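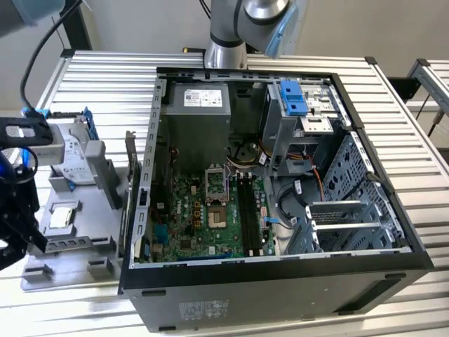
TV > News > Drama

Print this page | E-mail this to a friend

Herik is coming back for a second series, and it's bringing the harbour with it

2024-07-15

The wait is over for anyone who has spent the past few months replaying the ferry scene. Herik, the slow, salty, wonderfully strange island drama that crept up on everybody in March, has been renewed for a second series, and this time there will be more of it.

Production company Vokberg confirmed the news this morning in a short statement that told us just enough to start the arguments. The new run will be eight episodes, up from six, and filming begins before the end of the summer on the same stretch of coast. There's no broadcast date yet. Cledomo, the streaming service that carries the show, will only say "next year", and has declined to be drawn on which end of next year it means.

If you haven't seen it yet (and please do, the first episode is still free to watch without a subscription), the series takes place on an island of the same name, where the ferry company has gone bust and the people who live there have to decide whether to stay or go. That sounds like a gloomy evening in. It's a joy! There's a feud over a boathouse that runs through all six episodes, a wedding that goes ahead in a gale, and a running argument over a missing church bell that I would happily watch for another ten years.

Spoilers for the end of series one follow, so skip the next two paragraphs if you still have it to come.

The finale left things in a proper tangle. The last boat had gone out with half the village on board, the lights in the harbour office had come back on when there shouldn't have been anyone left to switch them on, and the bell was ringing. It rang for the whole of the closing credits, on and on, and then stopped in the middle of a stroke. People have been picking over that sound ever since. One popular theory has it that the bell was never lost at all and has been under the boathouse floor the whole time, and viewers who go back to episode two will find that the characters do step around one particular spot by the door. I thought that was nonsense until I went back and watched it myself, and now I'm fairly sure they're right.

Vokberg's statement doesn't settle the matter, but it does say the second series will open "on the same night, from the other side of the water". So we're going to get the boat. Those of us who spent the spring wondering what was said on that crossing are going to find out, and it also means that most of the village will be back, as they were all on it.

Another detail in the statement will please the fans of the first series' rougher edges. The old harbour set, which was due to come down after filming, has been kept standing and is being extended, with a working slipway and a second row of houses up the hill. The boathouse stays exactly as it was. Vokberg says that 69 local people have already signed up as extras, a good many of them returning, so expect to see some of the same faces glaring out of the same windows.

The music is coming back too. The Hettiarachchi Quartet, whose scratchy, breathless score did so much of the work in the storm episode, will record new pieces for all eight instalments. If you've had that four-note ferry tune stuck in your head since spring, you have my sympathy, and there's more on the way. A record of the first series' music is promised for the autumn, including the full version of the wedding dance, which was chopped to under a minute on screen and deserved far better.

It's lovely to see this one get its reward. Herik didn't arrive with posters on every bus. It went out quietly, with the first two episodes released together and the rest weekly, and for a fortnight hardly a soul seemed to be talking about it. Then came the third episode – the one that takes place almost entirely in a kitchen during a power cut – and suddenly everyone's sister was ringing up to ask if they'd seen it. A petition for a second series had gathered about 3,000 names by the time the finale went out. That's small beer next to the campaigns behind some of the bigger shows, but they were a persistent lot, and several of them posted hand-drawn ferry tickets to the production office. Vokberg says the tickets are now pinned up in the writers' room.

Weekly release is staying, which I'm delighted about. A show like this needs a few days to settle between helpings, and half the fun last time was the guessing. Cledomo says the second series will again open with a double bill, followed by a single episode each week.

There will also be something to keep us going in the meantime. A 15-minute short, set on the island during the winter before the ferry stopped, goes up on Cledomo in the autumn. It was shot alongside the first series and held back, and it apparently follows the lighthouse dog for most of its length. I have no further questions and will be watching it the minute it appears.

On the matter of a third series, Vokberg says only that the writers "know where the bell ends up". Make of that what you like. The full first series is on Cledomo now, and the storm episode is even better with the lights off and the sound turned well up.

Print this page | E-mail this to a friend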